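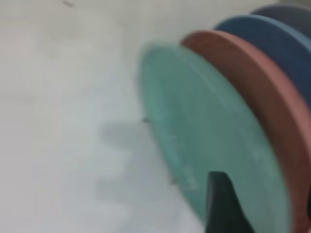

Workshop notebook / Plate sorting, dish room

4/21/20

Four colours again: mint green, terracotta, blue, dark grey. Green stands first in the row and the finger comes up from below, before its face. The plates lean one on another and each covers a part of the next, so the arm must find the first rim while three more rims are close behind it. I want to write down the settings before I forget them.

Approach speed 300, closing force 24. I left the lift height as Severyn set it in February. Please do not change the force without a note here – last time I spent a whole morning looking for a fault in the program, and it was only a different number.

Now about the people, as Ihor asked me to write this also. Before, the evening shift at Osard sorted by colour at the end, when everyone was tired. Now they bring the plates to the arm already leaning in one direction. It is less lifting, but it is a new task, and it was not in our plan. Two of the women told me that they miss the talking. When they sorted together they stood at one table. Now one stays near the arm and the others are at the washer, where it is too loud to speak.

Severyn Romaniuk thinks we should turn the table so the person at the arm faces the washer. I agree with him. It costs us a longer cable and one afternoon.

Ihor Fedoruk wants 500 plates per shift without a person near. I wrote to him that I can't promise it yet. The staff know by hand when a plate has a small chip, and the arm has no rule for this. Until we have one, somebody must check, and this should be counted as work in the rota – now it is not.

To do:
Ask Carrasco for the price of the longer cable.
Show the evening shift how to stop and restart by themselves. They still call me for it.
Try the same settings with the dark grey plate in front.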